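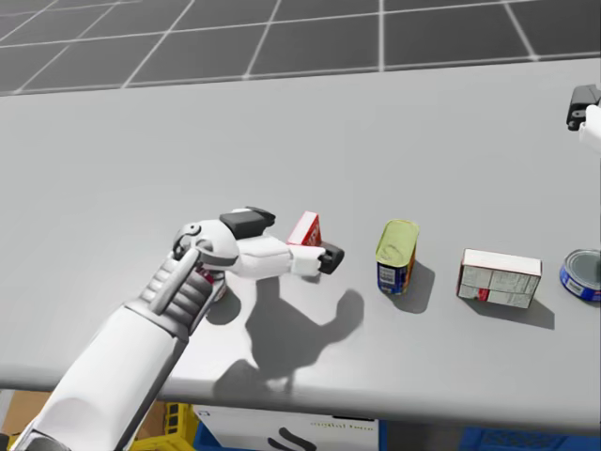 Students in the robotics class at Quiroga College will finish the term with a pantry-packing contest held entirely in simulation, the school said.

The 13 students have been working in pairs and threes since March, writing programs that tell a two-armed robot how to sort groceries on a long table. Each team gets 40 attempts, with the layout of the tins and boxes shuffled every time. Points are awarded for a clean lift and taken off for anything knocked over. The contest was set up by teacher Elba Espinoza, who used to run the school's line-following races.

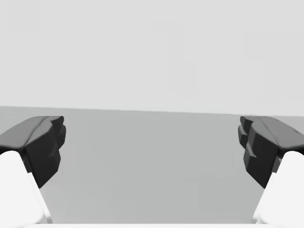 Grip has been the main topic in class for the past month. Teams choose how far the fingers open before a reach, how fast they close and how hard they squeeze, and a setting that suits a tin can crush a carton. Before any groceries are added, students practise with the two dark fingertips held wide apart over a bare grey surface, learning the controls and checking that both sides move together. Ms. Espinoza said most of the early marks were lost at this stage - students were keen to get to the food.

Catalina Cisternas, in her final year, logged 400 practice runs with her team, Darkia. She said small boxes were the hardest item on the list, as they tip easily when one finger gets there first. Her team now slows the arm down for the last part of every reach. A rival team, Radier, has gone the other way and is betting on speed.
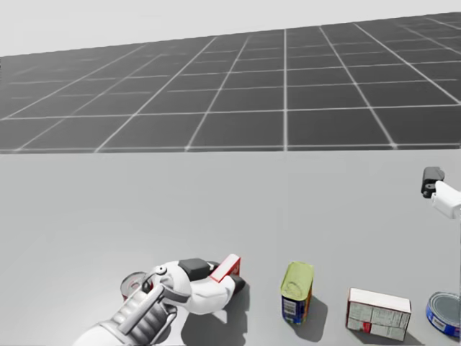
Gráinne Fitzgerald said she would like to see the programs tried on a real arm next year, even a small one, and that her son had talked about little else at dinner since the class began. Ms. Espinoza said the school had looked at prices but had made no decision.

The final starts at 3 p.m. in the library and families are welcome. The winning team's program will be kept for next year's class to use as a starting point.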